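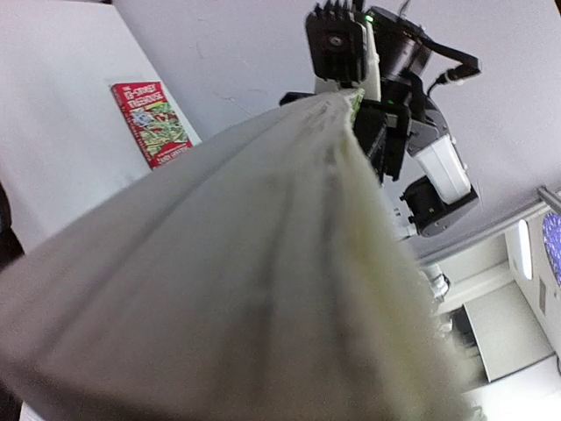
Figure 4. Wrist view, cloth held at one point. Photo: Wissam Khasawneh / Jastuvetti.

5. When the wrist camera has nothing useful to say

5.1 The problem with looking closely

Wrist cameras are popular in manipulation work, and they earn it. They sit close to the contact and move with the hand, and they show the last inch of an approach better than any camera bolted to a post. All of this assumes that the thing being handled has the good manners to stay at the end of the fingers. Cloth doesn't. Lift a large piece of it and it hangs, spreads, and takes over the view, and the policy gets a very good look at fabric.

Figure 4 is a fairly kind case. The cloth covers the middle and bottom of the view, but the pinched tip is still in sight, and so is the arm that holds it. A person can work out the grasp point from this picture at a glance. A book at the left gives a clue to where the table is. In the worse cases in our data there is no tip, no arm and no book, and the view could pass for a study of laundry by someone with a lot of patience.

In Section 4 we showed that Urkden, our baseline policy, does well on rigid objects with the wrist views included and does worse on the same objects when they are removed. On cloth and bags the picture is less tidy. Removing the wrist views hurts the first part of an episode and helps a good deal of what comes after. We spent part of October looking for a bug that would explain this. There were bugs, and we fixed them, and the result stayed where it was.

5.2 Weighting views by how much they change the answer

Huaranga is our attempt to keep the early benefit without paying for it later. The idea is small enough that we were embarrassed to find it worked. At each step the policy predicts a short stretch of motion several times over, each time with one of the camera views hidden. If hiding a view barely moves the prediction, the view gets a low weight for the next stretch. If hiding it moves the prediction a lot, we look at which way.

That last clause is where most of the labor went. A view that changes the answer may be informative or may be misleading, and from the size of the change alone the two look the same. A wrist camera full of cloth can change the prediction by a large amount, with great confidence, in the direction of the floor. We therefore train a small second head that compares each hidden-view prediction with what the human operator did in the demonstration. The head learns which views tend to pull toward the operator's motion and which tend to pull away from it. At run time there is no operator to compare with, so the head has to guess from the images. It guesses better than we do, a comparison we ran informally and don't intend to report in full.

The weights are smoothed over time. Without smoothing, the policy switched its trust between cameras so quickly that both arms developed a visible tremble. With too much smoothing it kept faith in a covered camera long after any reasonable observer would have given up. We picked the value in between by hand, on training objects only, and left it alone afterward. Leaving it alone took some discipline.

We considered a simpler rule: measure how much of the wrist view is a single texture and switch the view off when the share gets too high. This is cheap and easy to explain. It also fails on plain white tabletops, and we own a plain white tabletop.

5.3 Setup

All trials were run at Ustetti, our two-arm bench. The arms are mounted at the front edge, and the work surface is walled at the back and on both sides. The walls were put up to keep the background constant between sessions. They have turned out to be equally good at keeping dropped objects from leaving the building. A fixed camera views the whole workspace, and each arm carries a camera of its own at the wrist.

The training set holds 2,404 demonstrations, all collected by teleoperation on the same bench. The object set for this section is mixed on purpose and includes cloth, bags, books, and small items of the sort that collect in a desk drawer. We held out 11 objects from training entirely. They were chosen before any policy was trained, by a person who had no stake in the outcome and who showed a marked taste for things with straps.

For bags, both grippers must make contact with the bag from different sides before the next stage begins. The books and small items beside it are there as loads for later stages, and in the early stages they serve as things not to knock over. 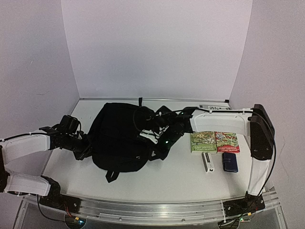
Bags are hard for a reason that differs a little from the cloth case. A backpack lying flat has a body, a handle and a set of straps, and only some of these stay where they are when pushed. The grippers are large compared with the straps. Once a gripper is pressed into a bunch of them, its wrist view tends to fill with dark fabric, and black fabric against black gripper parts is about as much contrast as it sounds. The fixed camera still sees where the bag is, but from too far off to say whether a strap is between the fingers or merely next to them. So neither view is enough, and which one is less bad changes from moment to moment. This is the situation Huaranga was built for, and also the one in which it was most likely to make us look foolish.

5.4 Protocol

Each method was given 60 trials on the held-out objects, with the same starting layouts for all methods. Layouts were restored by overlaying the live view on a stored one and nudging things until they matched. Rigid objects match well. Cloth matches in outline only, and we make no claim about the folds. Anyone who has tried to crumple a cloth the same way twice will understand our position, and anyone who hasn't is welcome to visit.

A trial counts as a success if the final stage is reached without a human touching anything. We don't give partial credit. An earlier draft of the protocol did, and it led to long talks about whether a strap resting on a gripper had been "acquired." The person scoring was not told which method was running. We should admit that the baseline has a recognizable way of pausing over cloth, so the blinding was better on paper than at the bench.

5.5 Results

With Huaranga, 11 of the 60 trials ended in failure. The baseline with all views failed more often, and the baseline without wrist views failed more often still, though it failed later in the episode and with more dignity. The texture rule from Section 5.2 fell between the two baselines on cloth and below both of them whenever the work surface filled a wrist view.

The gain is not spread evenly. On books and small rigid items the method makes no difference that we would defend in front of a skeptical reader. The weights on those objects stay nearly flat through the whole episode, and we take that as a good sign: a method for ignoring cameras ought to know when to leave them be. Most of the improvement comes from cloth held at one point and from bags during the second contact, when one gripper is already committed and the other has to find something worth holding.

The failures are more interesting than we would like. The most common one is a kind of mutual politeness. Both wrist views lose weight at the same time, the policy falls back on the fixed camera, and from the fixed camera both grasps look fine. The arms then lift with full confidence, and one of them is holding nothing. A related failure happens when the cloth slides off a camera quickly. The weight takes a moment to recover, and during that moment the policy goes on ignoring a view that has become excellent.

We also saw one behavior that we didn't train for and can't fully account for. On some cloth trials the free arm moves a short way to the side before closing in, and its wrist view clears as it does so. It would be pleasant to call this active perception. The operators often made the same move in the demonstrations, and when asked, they said they did it because they couldn't see. We think the policy copied the sidestep and that Huaranga made it pay off more often by trusting the view once it cleared. A stricter test would need demonstrations from operators who never sidestep, and our attempts to collect these produced slow episodes and a certain amount of resentment.

5.6 Cost

Predicting with each view hidden in turn multiplies the work per step. On our hardware the extra passes fit inside the existing control interval because they can be batched, and because the interval was generous to begin with. A bench with more cameras would feel it sooner. We tried refreshing the weights less often, and the success rate held up on bags but dropped on cloth, where a view can go from clear to covered in very little time. The results in Section 5.5 therefore use the full schedule, with weights recomputed at every stretch.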